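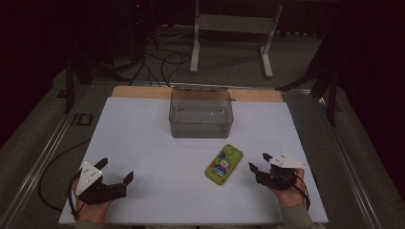 手工填写板球记分簿的方法

Isla MacKinnon
2018年11月7日

Gellatwood的周末比赛一律打40轮(over),两队各出一名记分员,坐在一起记。手机软件可以同时用,交给联赛的仍然是纸本。下面写的是纸本怎么填,用的是Stulta横翻的那种记分簿,别的版本栏位排列不同,内容差不多。

开赛之前

向两位队长要出场名单,全名写清楚,不要只写外号。同姓的加上名字的首字母。抛硬币的结果、先击球的一方、场地、裁判姓名都写在页头。先击球一方的名字按打序填,开场的两个人可以直接用钢笔写,后面的先用铅笔,因为打序经常临时改。

投球手不用提前写,谁上来投就写谁。看不清是谁的时候,等这一轮投完再问守方的记分员。

用两种颜色的笔也可以,每换一个投球手就换一种颜色,事后核对会快一些。颜色多了反而容易拿错。

记分簿的三块

一页纸上有击球、投球、累计得分三块。每投一个球,三块里至少有两块要动笔。顺序固定下来最省事,我的顺序是先投球栏,再击球栏,最后划累计分。

投球栏里每一轮是一个小方格,六个合法球分两行或三行写,全季统一一种写法。没有得分的球点一个点。击球手跑了1分写1,跑了2分写2,打到边界写4,直接飞出边界写6。击球手出局,功劳归投球手的,写W。

击球栏跟在击球手名字后面,同样的球再写一遍,点也要写。有些队只写得分不写点,这样统计不出每人面对了多少球,赛后想补也补不回来。

累计得分那一块印着从1开始的数字,得几分就划掉几个。得1分划一道斜线,得4分用一笔连着划过四个数字。

附加分

出错多半出在这里,四种情况分开说。

宽球(wide):裁判双臂平伸。投球栏画一个加号,队伍加1分,记在附加分的宽球一行。跑动中又得的分也全部算宽球,在加号的角上点点,多跑一分多一个点。宽球不算在六个球之内,也不算击球手面对的球,但分数记在投球手账上。

无效球(no ball):裁判一只手臂平伸。投球栏画一个圆圈,加1分罚分。击球手用球棒打出去得的分,写在圆圈里面,归击球手所有。无效球不算在六个球之内,但算击球手面对了一个球,击球栏里也要画这个圆圈。

漏球得分(bye):球没有碰到球棒和身体,两人跑了分。裁判举起一只手,手掌张开。投球栏画正三角,里面写跑了几分。这个球算合法球,分数不算击球手的,也不算投球手的。

腿部得分(leg bye):球碰到身体后跑出来的分。裁判抬腿,用手碰膝盖。画倒三角,其余同上。

裁判每做一个手势,记分员都要举手回应。裁判在等你,你不举手比赛就不会继续。没看懂手势就先别举,等他再做一次。

出局

击球手的名字后面有两栏,第一栏写出局方式,第二栏写投球手。接杀写“接”加接球人的名字;柱门被球击中写“投杀”;腿截柱门可以直接写LBW;柱门守手把走出击球线的人放倒,写“守门杀”加守手的名字。跑动出局(run out)只写出局方式,投球手一栏空着,投球栏里也不写W,那个球该记几分就记几分。

同时要填“掉门时得分”:第几个柱门、当时总分、出局的人、还在场上的人的得分。这一行要马上填,下一个击球手走上来的时间够用了。

接杀的时候,注意两名击球手在球被接住之前有没有交叉跑过。交叉了,新上来的人站在非击球端,下一个球由原来的搭档面对;没有交叉,新人直接面对下一个球。如果刚好是一轮的最后一个球,再换一次端。拿不准就看裁判让谁站位。

一轮结束

每一轮投完,做下面几件事。

1. 数一下投球格里的合法球,应该是六个。裁判偶尔数错,多投或少投都以裁判为准,照实记。
2. 算出投球手这一轮失了几分,写成累计数。宽球和无效球算进去,漏球和腿部得分不算。
3. 一分未失的一轮是空轮(maiden),把六个点连成字母M。空轮里拿到柱门的,连成W。
4. 和旁边的记分员对总分、柱门数、轮数。对上了再记下一轮。

对不上的时候,先查最近一轮,多数是漏了一个1分,或者把漏球记给了击球手。比赛不会停下来等,所以一个人继续记,另一个人往回查,查到以后口头告诉对方。两个人都低头翻本子,就会再丢一个球。

一局结束后的核对

三个数字必须相等:击球手得分之和加附加分,累计得分栏划到的数字,各投球手失分之和加漏球和腿部得分。有罚分的话,罚分加在最后一项里。

以1月对Bokau那场为例。我们先击球,40轮打完,188分掉9个柱门。累计栏划到188,击球手加附加分也是188,投球手那边却少了3分。查下来是一个宽球,捕手没有拦住,两名击球手又跑了几分,跑的部分被我写进了漏球一行,画的加号旁边也没有点。附加分总数没错,所以击球那边看不出来。可是守方记分员记的是宽球,把跑的分算给了投球手,我没有算,合计时又照他的漏球数去加,于是差了出来。改正以后,投球手失分加3,漏球一行减3,宽球一行加3。

改动的地方划一道横线,旁边重写,不要涂白。联赛收本子的时候要能看出原来写的是什么。

柱门数也要核对。投球手拿下的柱门加上跑动出局,应该等于总的掉门数。受伤退场的不算掉门,名字后面写“伤退”,得分照常保留。

几个常见问题

击球手换端时记错了人。跑1分或3分会换端,跑2分不会,轮与轮之间击球端也会换。养成习惯,每轮第一个球之前看一眼是谁在面对投球手。两个人戴着头盔难以分辨,记下护腿的颜色或者左右手。

短跑(short run)。裁判用手指碰同侧的肩膀,表示其中一次跑动没有到线,从跑动得分里减掉1分。等死球以后裁判发完全部手势再落笔。

下雨中断。写下停止的时间、总分、柱门数、轮数,还有这一轮已经投了几个球、谁在投。恢复以后由同一个人把这一轮投完。轮数减少要听裁判通知,把新的轮数写在页头。

中途换记分员。在轮与轮之间换,交接的人至少陪着记完一轮。上个赛季去Tolentino客场,我们在一轮中间换人,结果那一轮只记了五个球,后来靠对方的本子才补上。

第一次记的人可以先坐在旁边,只记投球栏,记完十轮再加上击球栏。铅笔多带两支,本子用夹子夹住,靠边界坐的时候风比较大。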